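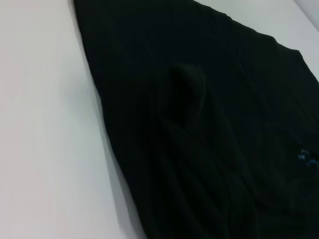 Mernby Floor Wear Records

Version 2, 22 December 2024

Contents

Wear and cleaning records for indoor sports flooring at the Mestska sports hall, plus a small set of lab readings on new material. The hall has two surfaces: a Makix rubber roll floor in the weight room and a Tapsell vinyl floor on the multi-use court. There are 4,000 rows in total, one per reading.

Files

readings.csv: one row per reading, with zone, date, surface, thickness and hardness
cleaning.csv: date, zone, product type and method
zones.csv: zone codes and sizes
lab.csv: readings on 43 offcuts kept back from the installation

Fields in readings.csv

zone_id: W or C followed by two digits. W is the weight room, C is the court. There are 21 zones.
thickness_mm: average of three gauge readings taken at the same mark
hardness_a: Shore A, rubber zones only. Blank for vinyl.
seam: 1 if the mark is within a hand's width of a seam, otherwise 0
note: free text, mostly empty

How readings were taken

Marks were set out on a grid before the hall opened. Readings were taken before opening hours with the heating on. Racks and benches were moved off the marks the evening before, so the rubber had a night to recover. Where a rack could not be moved, the row is left out and the gap in dates is real.

Known problems

Zone W07 was relaid in January after a water leak. Readings from before and after should not be joined into one series. Use W07a and W07b.

Roughly 300 rows from the first months have thickness rounded to the nearest half millimeter. They are flagged in the note field with "coarse".

The hardness gauge was replaced once. We have no overlap readings between the old gauge and the new one, so small shifts at that point mean nothing.

Cleaning dates for the court are taken from a paper log, and a few may be off by a day.

Use

Free to use with credit to the Mernby project. The figures describe one building and should not be used to rate either product in general. Please report errors with the zone and date of the row.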